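Visit to the Corberg textile returns hall, Udholm
4 December 2020

Corberg takes in clothing returned to online shops, checks it, folds it and sends it back to stock. Janka Vondráček, who runs the hall, met us at the loading door and walked us through the sorting lines first. The building handles 2000 garments a shift. Most of the folding is still done by hand.

The part we had come for is at the back, past the steam cabinets. Nodex set up two-armed folding stations there in August, three in all. Two were in use during our visit and the other was waiting for a part.

Enikő Vass folded by hand for years before she moved to the stations. She now looks after all three, clears jams and checks the finished pieces. Her wrists are better, she told us. She misses the talk at the long table, as the stations are spread out and you work alone. The pay grade went up one step after a training course, which she took on paid time.

Shirts are the main job for now. Knitwear and anything with a hood still goes to the hand folders.

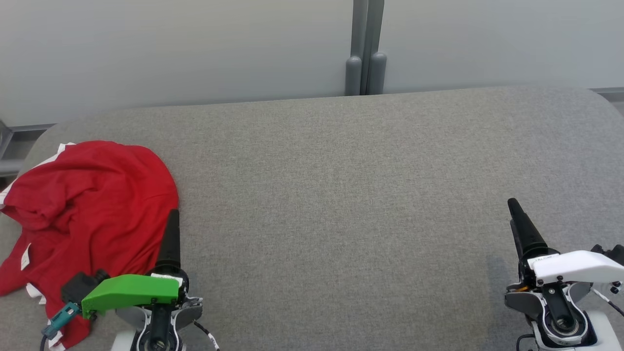
Vondráček said no jobs have been cut, but two people who left in the fall were not replaced. The hand folders we spoke to had noticed. They would like to know what happens when the stations can take hoods, and so far they have no answer. A staff meeting on it is planned. We finished in the canteen and left by the same door.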